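Category: Datasets > Home and Interiors > Text

# Fladley Wallpaper Notes

Last updated: May

Fladley Wallpaper Notes is a plain-text collection of 286 entries on domestic wallpaper patterns, written by people who hang, strip or sell paper. Each entry describes one pattern in ordinary words, with notes on matching, trimming and how it behaves on a wall that isn't square. It was put together for search and tagging work, but it can be read straight through.

## What's in it

- `entries.csv` – one row per pattern, 286 rows
- `terms.csv` – 145 trade words with short meanings
- `repeats.csv` – vertical repeat and match type, where known
- `CHANGES.txt` – edits since the first release

All files are UTF-8 with commas as separators. Text fields are quoted. Line breaks inside a field were replaced by a single space.

## Fields

`id` is a whole number and is never reused. `motif` holds one main value: floral, stripe, geometric, scenic, plain or other. A pattern with flowers over stripes is filed as floral, and the stripe goes in `motif_second`. `match` is straight, drop, free or blank. `ground` is the background colour as the writer put it, so expect both "cream" and "off white". We have not merged these.

`notes` is the long field. Most run to a short paragraph. The writers were asked to mention corners, and most did, usually to say where they would lose the match. 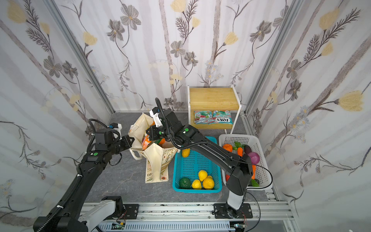 Drop matches take up more of the notes than anything else. On a half drop, alternate lengths start at a different point in the pattern, and waste depends on the ceiling height as much as the repeat. Where a writer gave a waste figure we kept it in `notes` and did not turn it into a number.

## How it was made

The first 200 entries came from the Dritex pattern cards, retyped by hand. A further 66 were written for the Bai shop handbook and edited to fit the same fields. The rest were sent in through the Pinetitz mailing list. Spelling was changed to British throughout. Pattern names were left alone, even where they look like mistakes.

## Known problems

- `match` is blank for many of the older cards.
- Colour words are not consistent between sources.
- Scenic papers are thin on the ground. Children's papers are nearly absent.
- A few entries describe the same pattern under two names. Those we know of share a value in `same_as`.

## Use

Free to use and change with credit to Fladley Wallpaper Notes. The entries are opinions from working people and should not be used to order rolls – check the label and the batch number.

Corrections are best sent as a changed row with the `id` kept. New entries need `motif`, `ground` and `notes` filled in; the other fields can wait.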